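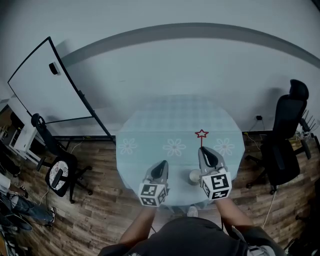

Small table with the light-blue cloth, both grippers out over it.

December, Friday, started 4 pm

Going readings at Cetau, second pass through the data.

Kimutai is still convinced the Fujimoto probe tells us something the clerk's walk doesn't. I said I'd look again with an open mind. It is about half open.

What we have: 2,473 individual runs from the Cetau results, turf only, with the official going, the finishing time and the rail position where anybody bothered to write it down. Against that, the probe readings Hatsue took on race mornings. She got up to 108 in a morning when the weather let her, a lot fewer when it didn't, and the thin mornings are mostly the wet ones. So we have the least data exactly where the ground changes fastest. Flagged this before. Flagging it again.

Threw out two meetings. One had the probe tip on wrong (Hatsue's own note, good for her), the other has times that can't be right unless the whole card was run downhill. Évan wants the second one back in because "the ranking inside each race is still fine." Maybe, but we aren't ranking horses, we're using times. Stays out.

Plotted average probe reading against time per furlong, adjusted for distance and weight carried. There is a slope. It goes the way you'd hope, softer ground and slower times. Then I put the official going in first and the probe after it, and most of the slope went away. What is left leans on the far bend, where we have the fewest readings, and I would not bet my lunch on it.

Kimutai's answer when I showed him: the official going is one word for the whole track, the probe gives a map, so averaging it is throwing away the good part. Fair point. But to use the map we need to know where each horse ran, and the only positions we have are from the Odau tags. Those drift. Sota walked one down the home straight holding it against the rail and the trace put him in the parking lot for part of the way. Odau say it is a settings problem. It has been a settings problem since we bought them.

Pace is the other thing and I can't see a way around it with what's in the file. A slow early gallop on good ground looks just like an honest one on soft. Roster is the case everyone keeps bringing up - ran a poor time on a morning when the probe said soft and the board said good, so the probe must have been right. I watched the replay again. They crawled to the first turn. The jockeys had plenty to do with that time, whatever was underfoot.

Also tried the first fence area on its own for the jumps cards, takeoff side only. Nothing. Readings there are all over the place, probably divots. Not worth another evening.

Calibration, from this morning: same sod tray, same spot as near as I could manage, Yasuo and then me. He reads firmer than I do every time. He pushes quicker. If two people in a warm shed can't agree on one tray I don't know what we think we're comparing between meetings in sleet.

To do
- Hatsue: is there a record of who held the probe each morning? If not, say so in the file header.
- Sota: repeat the rail walk with the spare tag, other direction.
- Me: redo the fit using only the last part of each race. Pace should matter less there. Not hopeful.
- Évan: sectional times from Cetau, ask again, by phone this time.

Kimutai has penciled "promising" next to the slope on the printout. I have penciled a question mark next to that.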